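Section 4: Setting up the free-space model

The Clustetham planner can drive from its factory settings. Do not let it. The defaults were tuned on Andov's test loop, where every surface is new, and they tell you very little about how the software behaves on a worn street.

Before you begin, check that the Gullell perception module is running and that the planner is in REPLAY. No drive commands should be going out during any step in this section.

4.1 Load a plain road first

1. Open the Replay tab and choose a stretch with no lane markings.
2. Set the replay length to 1000 frames.
3. Switch off "Use lane prior". With it on, the planner will invent a lane and report high confidence in it.
4. Press Run and watch the free-space overlay where the tarmac has been patched. The overlay should carry on across the darker repair and stop at the kerb.

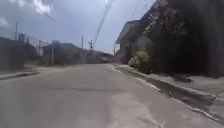

4.2 Set the surface threshold

1. Go to Perception > Surface and find "Edge contrast". The default is 10.
2. Raise it in small steps until cracks in the concrete stop being drawn as boundaries.
3. Go back one step and run the replay again.

Note: the release notes say the module tells cracks from kerbs "automatically". We have not found this to be dependable. A thin dark line running up the road can still split the free space in two, and the planner will then pick a side.
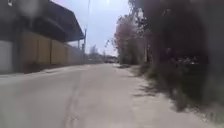
4. Check the verge as well. Where there is a dirt shoulder and no raised kerb, a high threshold lets the free space spill on to it. If you cannot find a value that handles both, favour the lower one and put up with the false edges.

Caution: do not use "Auto-tune" to settle the matter. It scores itself against its own output, so the score always goes up.

4.3 Small objects

1. Set "Minimum obstacle size" to 100. The unit is pixels, whatever the tooltip says.
2. Replay a stretch with something small and pale lying on the surface.
3. Open the Objects list and read the label, then the confidence. Ignore the label. Flat white things get called paper, paint or kerb from one frame to the next.

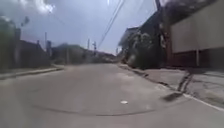
4. Confirm that the planned path stays steady while the label changes. If it twitches, raise "Label hold" and run the replay again.
5. Look at the far end of the road in the overlay. Anything the module claims to recognise out there should be treated as a guess, particularly when the picture is soft.

4.4 Save and compare

1. Save the profile under a new name. Saving over "default" also changes the fallback profile, and there is no undo.
2. Run the Ó Gríofa comparison tool with the old and new profiles over 2000 frames.
3. Read the per-frame differences. The summary figure averages away the failures you are looking for.

Note: Senan Mulcahy keeps the list of known bad settings, last revised in December. Check it before reporting a fault – most of what looks like a planning error starts in perception.

Leave the planner in REPLAY until you have finished Section 5.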